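2025년 10월 22일, 작업실 노트

탕비 선반 건. 디비나가 공용 채널에 "라면이든 차든 이제 전기냄비 하나로 다 됩니다"라고 올렸는데, 그 문장을 그대로 믿기가 좀 그렇다. 다 된다는 물건치고 다 되는 걸 본 적이 별로 없다. 그래서 오후에 시간을 내서 몇 가지 확인했고, 아래는 그 기록이다. 결론이 필요한 사람은 내 결론 말고 각자 끓여 보고 판단하길.

## 왜 다시 보는가

9월에 쓰던 주전자를 버렸다. 뚜껑 경첩이 부러졌고 바닥에 하얀 게 두껍게 앉아서 마릴루가 더는 안 마시겠다고 했다. 그 뒤로 전기냄비를 쓰는데, 관리대장에는 2557번으로 올라가 있고 품명이 "주전자(대체)"다. 냄비는 주전자가 아니다. 주둥이가 없다. 컵라면에 물을 부으려면 국자로 뜨거나 냄비째 기울여야 하고, 나는 후자가 마음에 안 든다. 대장 품명부터 고쳐 달라고 에세키엘한테 말해 두었다. 아직 답이 없음.

물 문제도 있다. 생수를 쓰면 하얀 게 안 앉는다는 얘기가 어디서 나왔는지 모르겠는데 다들 사실처럼 말한다. 생수도 물이고 미네랄이 들었으면 남을 것이다. 얼마나 남는지는 제품마다 다를 텐데 상표를 보고 고르는 사람은 없다. 싼 걸 박스로 사 온다. 한편 수돗물이 더 나쁘다는 증거도 우리한테는 없다. 예전 주전자에는 둘을 섞어 썼으니 그 바닥을 가지고 뭐라고 할 수가 없다.

## 확인한 것

**용량.** 눈대중으로 붓고 모자라면 더 붓는 식이 지금까지의 방식이었다. 안쪽이 반질반질한 스테인리스라 수면이 어디까지 올라왔는지 생각보다 잘 안 보인다. 벽에 비친 것과 진짜 물높이가 헷갈린다. 덱스터는 바닥의 둥근 테가 잠기면 한 컵은 된다고 하는데, 그 컵이 어느 컵이냐고 물으니 대답이 왔다 갔다 했다. 계량컵을 씁시다. 서랍 맨 아래에 있다. 내가 따로 재 보니 900mL를 넣어도 저을 때 넘치지 않았다. 그 이상은 안 해 봤고, 면을 넣었을 때는 또 다른 얘기다.

**붓는 법.** 병을 완전히 거꾸로 세우면 빠르다는 의견(덱스터)과 비스듬히 두는 게 빠르다는 의견(베레니세)이 갈린다. 거꾸로 세우면 목에서 물과 공기가 번갈아 지나느라 꿀렁거리고, 그때마다 주변에 튄다. 기울이면 줄기가 얌전하다. 빠르기 차이는 솔직히 의미 없다고 본다. 튀는 건 의미가 있다. 콘센트가 바로 옆이던 시절에 한 번 식겁했다.

병 입구 높이도 사람마다 다르다. 높이 들고 부으면 가운데가 부글거려서 끓기 시작한 것처럼 보이는데, 당연히 끓는 게 아니다. 이걸 왜 적느냐 하면 지난달에 그 상태로 면을 넣은 사람이 있다. 이름은 안 적는다.

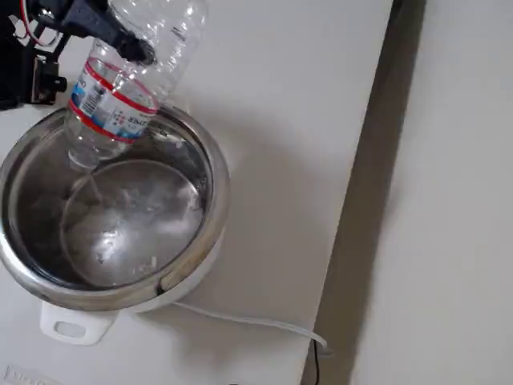
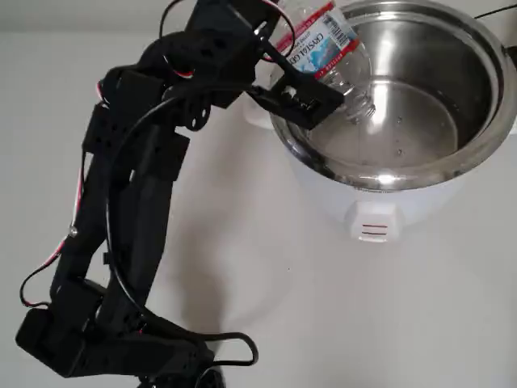 흰 전기냄비와 투명 플라스틱병. 병을 냄비 위로 기울인 상태.

**끓는 시간.** 여기서부터가 제일 못 미덥다. 디비나 말로는 "금방"이고 베레니세 말로는 "한참"이다. 나는 900mL를 찬물에서 시작해 크게 끓을 때까지 11분이 나왔다. 한 번 잰 값이다. 뚜껑은 덮었고, 중간에 궁금해서 열어 봤으니 그만큼 손해를 봤을 것이다. 두 번째는 전화를 받느라 끓는 순간을 놓쳤다. 그래서 이 숫자를 벽에 붙이거나 하지는 말았으면 한다. 측정 한 번은 측정이라고 부르기도 민망하다.

비교할 주전자가 없는 것도 문제다. 버리기 전에 재 뒀어야 했는데 그때는 다들 버리느라 바빴다. "예전 주전자보다 빠르다"는 말은 그러니까 근거가 없다. 느리다는 말도 마찬가지고.

**손잡이.** 흰 플라스틱이고 구멍이 뚫려 있어서 손가락을 넣어 쥐기는 편하다. 다만 물을 다 넣고 들면 앞이 무거워져 손목이 꺾인다. 빈 냄비로 들어 보고 "가볍네" 하는 건 시험이 아니다. 물을 넣고 들어 보길. 나는 끓는 물이 든 채로는 옮기지 말자는 쪽이다. 에세키엘은 과민하다고 한다. 과민한 사람이 데는 것보다는 낫다고 생각하지만, 투표에 부칠 생각은 없다.

**테두리.** 두꺼운 금속 테가 번쩍거려서 고급스럽다는 평이 있는데, 나는 뜨거워질까 봐 신경이 쓰인다. 끓인 직후에 젓가락을 걸쳐 뒀다가 집으니 꽤 뜨거웠다. 온도계를 대 보지는 않았다. 젓가락은 나무였는데 끝이 멀쩡하니 심각한 건 아닐지도 모른다. 다음에 접촉식으로 재 볼 것.

## 세척제 얘기

그로도세크(Grodoseck)에서 받은 세척제 샘플이 아직 선반에 있다. 안내지에는 물에 타서 40분 두었다가 헹구라고만 적혀 있고, 어떤 재질에 쓰지 말라는 말이 한 줄도 없다. 이런 안내지는 믿음이 안 간다. 마릴루가 한번 써 보자고 하는데, 나는 식초부터 해 보고 비교하자고 했다. 바닥에 뭐가 앉지도 않은 냄비에 세척제를 써 놓고 "깨끗해졌다"고 하면 아무것도 증명되지 않는다. 안쪽 벽의 얼룩은 손자국이나 물방울 마른 자국일 가능성이 더 크고, 그런 건 행주로 닦으면 없어진다. 일단 행주로 닦고 나서 얘기합시다.

살라사르(Salazar) 쪽 작업실에서는 매주 세척제를 쓴다고 한다. 그쪽 냄비를 본 사람이 우리 중에 없으니 참고만.

## 생수 대 수돗물, 할 거면 이렇게

굳이 비교하겠다면 조건은 맞춰야 한다. 냄비가 하나뿐이라 동시에 할 수 없다는 게 첫 번째 약점이고, 이건 어쩔 수 없다.

- 같은 양을 계량컵으로 넣는다. 병째로 붓고 "한 병"이라고 적지 않는다. 병 크기가 제각각이다.
- 끝까지 졸이지 말고 끓으면 끄고, 식힌 다음 버린다. 빈 채로 가열하는 사고는 사양한다.
- 그동안 라면은 다른 데서. 국물 자국이 남으면 뭘 보고 있는지 모르게 된다.
- 바닥은 손대지 않고 그대로 기록한다. 누가 친절하게 닦아 놓으면 처음부터 다시다. 쪽지를 붙여 둘 것.
- 맛 평가는 빼자. 어느 쪽 물인지 알고 마시면 다들 생수가 맛있다고 한다.

베레니세는 마지막 항목에 반대한다. 컵을 가리고 하면 되지 않느냐는 건데, 맞는 말이긴 하다. 그럼 컵을 준비하는 사람은 마시지 않는 걸로. 그 역할은 내가 해도 된다. 나는 어차피 차이를 못 느끼는 편이다.

## 빈 병

다 쓴 생수병이 냄비 옆에 쌓이는 것도 이 참에 적어 둔다. 라벨 떼고 눌러서 버리기로 했는데 라벨이 잘 안 떨어지는 제품이 있다. 쿠노라(Cunora)에서 올 때 들고 온 박스가 특히 그랬다. 칼로 긋다가 병이 미끄러지는 걸 봤으니 칼은 쓰지 말 것. 안 떨어지면 그냥 모아 두면 내가 한꺼번에 한다. 물이 조금 남은 병을 뚜껑 없이 눕혀 두는 습관도 제발. 오늘도 바닥을 닦았다.

## 남은 일

- [ ] 대장 2557번 품명 수정 (에세키엘)
- [ ] 끓는 시간 다시 재기, 최소 세 번, 뚜껑 안 열고
- [ ] 테두리 온도 재기
- [ ] 계량컵을 아래 서랍에서 선반으로 옮기기
- [ ] 식초 사 오기 (마릴루, 영수증 꼭)
- [ ] 주둥이 달린 주전자 가격 알아보기

마지막 항목은 디비나가 싫어할 것 같다. 트라르케델(Trarkedel) 카탈로그에 하나 있긴 한데 사진이 너무 잘 나와서 실물을 보기 전에는 모르겠다. 내일 덱스터가 그 근처에 간다니 직접 들어 보고, 가능하면 물을 넣고 들어 보고 오라고 부탁해 두었다.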